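The Little Coupe From Gratthorpe

The Farina company built delivery vans before it built anything anyone would call pretty. Its first car, the Kument, came out of the same long brick shed in Gratthorpe, and the early ones shared their door handles and heater controls with the vans.
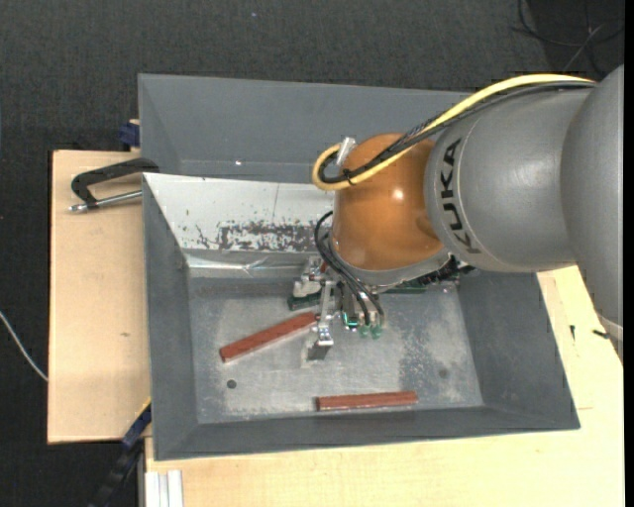 Most of the money went into the chassis. The Kument sat on a steel backbone with the engine pushed well behind the front axle line, so far back that the rear pair of spark plugs could only be reached through a panel under the dashboard. Owners complained about that panel for years. It rattled, and it let heat into the footwell in summer. The reward was a car that turned into a corner without fuss and stayed level in the middle of it.

Power came from a 4-cylinder engine making 94 horsepower, fed by twin carburetors that went out of balance if the car was left standing over the winter. Farina claimed a top speed of 100 mph. A well-kept car would get there on a long enough road, with a lot of wind noise around the tops of the doors.

Morena Palumbo bought hers as a rolling shell with the gearbox in the trunk. She had been looking for a Gana, the convertible that replaced the Kument, and the seller had both.

"The Gana was finished and the Kument was in pieces, and I could only afford the one in pieces," she says. "I still think I'd have picked it. The roof is the best part of the car."

The roof is a single pressing that runs from the windshield to the tail, and it is hard to repair. Palumbo's had been filled and sanded so many times that the shape above the rear window had gone flat. She borrowed a sound car, took cardboard templates from it, and worked the metal back a little at a time over one winter. The paint is the original pale green, mixed from a sample found under the spare wheel clamp.

Parts are a mixed story. Brakes and bearings are easy, having come from the van. Side glass is not, and the rear lights are worse -- a good pair can cost up to 3 times what a rebuilt cylinder head does. Palumbo has one good lens and one that she glued.

On the road her car feels narrow and light. The steering is heavy at parking speeds and clears up once the car is rolling. Second gear needs a pause on the way down, and the brake pedal sits too high for easy heel-and-toe work. She drives it most weekends from March until the roads are salted, and the next job on her list is the panel under the dashboard.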